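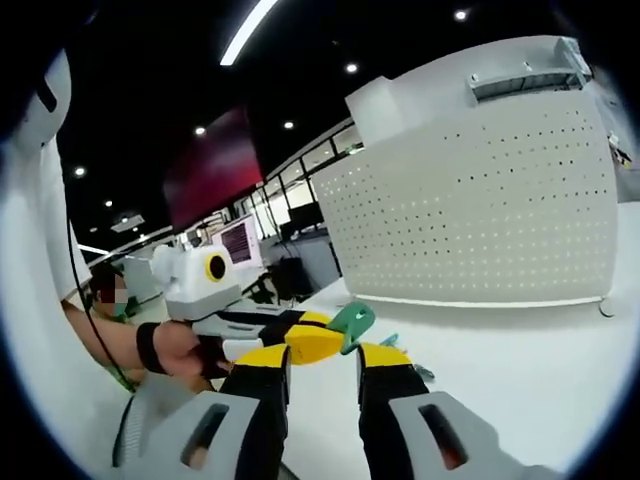 A black wrist strap and a black handle. Photo: Lerkovier Weekly

Tool library out of Lanz Street by May

Mon 16 March

The Nernorell tool library has to be out of its Lanz Street rooms by the end of May. Letter came Friday. The building's owner, Edus, wants the ground floor back and isn't offering another lease.

Members got the news by email over the weekend, a short one, no new address in it. Borrowing goes on as normal for now. Anything big (tillers, the tile saw, both long ladders) can only go out for 2 days at a time starting next week, down from 7.

"We knew the lease was up, we didn't think it would be this quick," said Guðlaug Vestergaard, who has run the front desk since the library opened in the old shoe store. She'd been told to expect a rent increase and had a budget drawn up for one. "So that budget's no use to anybody."

The library lends to 300 households, most of them on the east side and a lot of them renters without a garage. A yearly card costs less than a decent drill. Pressure washers go first every spring, waiting list for those is already closed.
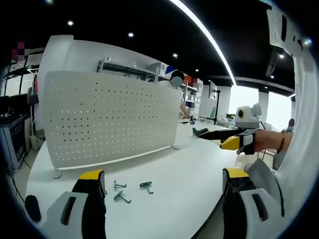 Dark green pegboard hooks on a white table.

Andri Reisinger, speaking for Edus, said the company needs the space for its own staff and that the library was "a good tenant, never late." Asked if the move-out date could slide into summer he said no. Edus will let them use the loading door on weekends, which the old lease did'nt allow.

Two places are being looked at. One is the back half of the former Lerkovier bakery, cheap but no heat. Other one is a unit by the bus yard, heated, bigger, higher rent, and a long walk from the nearest stop. Vestergaard wouldnt say which she prefers. She did say the bakery floor is sloped and the table saws would hate it.

Town council has the matter on its next agenda as item 9, after the sidewalk repairs. The library is asking for a one-time moving grant and for the permit fee on a new sign to be waived. No figure has been made public.

Shelving is the other headache. Whats on the walls at Lanz Street belongs to the building and stays there, so hooks, bins and racks all have to be bought or donated. Used ones fine. Metal preferred, no particle board please.

Drop-offs at the side entrance during open hours. Overdue tools can come back without a fine until the move, no questions asked, and that includes the post hole digger missing since last fall.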